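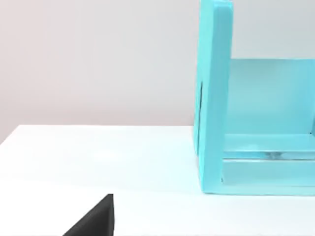
Simulation view of the turquoise cabinet and the gripper on the white worktable.

PLETLOW, October 7, 2026. Rajput Automation will open its Trodstead site to visitors in January for a public demonstration of the simulation work behind its shelf-handling program, the company announced today.

The open day will run in two sessions, morning and afternoon, with places for 154 visitors in total. Guests will see engineers run robot tasks in a rendered workspace on a large screen and will then move to the test hall, where the same tasks are carried out by a robot arm at a real table.

The demonstration centers on an open-fronted cabinet with an interior shelf. Staff will show how a task is set up, how the position of the cabinet can be changed between runs, and how results are recorded and compared. Each presentation lasts 7 minutes and is followed by questions from the floor.

The event forms part of Prarnier, the company's program of cooperation with technical schools in the Pletlow area. Under Prarnier, 5 student groups have been invited to attend the morning session and to prepare short tasks of their own for the simulator. The afternoon session is open to local businesses and the general public.

Admission is free, but registration is required. Visitors under the age of 16 must be accompanied by an adult. The test hall is on the ground floor and is accessible to wheelchair users. Parking is available at the north entrance of the Trodstead site.

Registration details and the full schedule will be published on the company's website. Members of the press who wish to attend either session are asked to contact the Rajput Automation press office in Pletlow in advance.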